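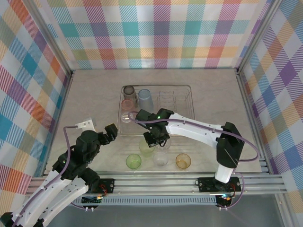 3.2 Collection of demonstrations

All demonstrations of the cup task were recorded with Flellero, our remote control setup for two arms. The operator moves a pair of leader arms by hand and the follower arms copy the joint positions. We kept 700 episodes, with nearly 33 seconds for each one.

Transparent cups are difficult for the operator as well as for the policy. The view at the gripper (Fig. 4) was therefore shown during the whole session. 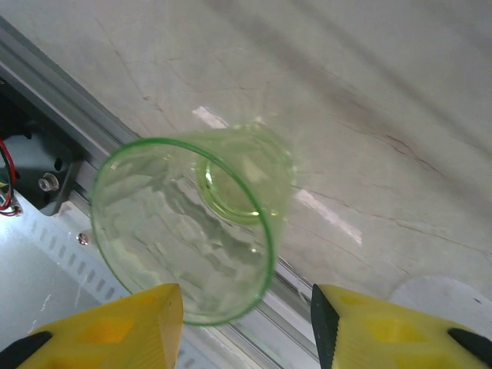 Imke Grube objected that an operator who sees this view may learn to depend on it, and that such demonstrations become slower. We did not test this separately.

Passing a cup from one gripper to the other was the step we practiced most - both hands must hold it for a short moment. 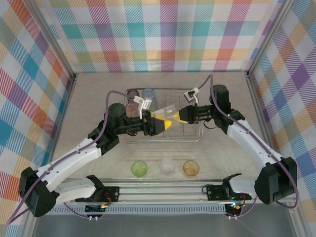 3.3 Training of the policy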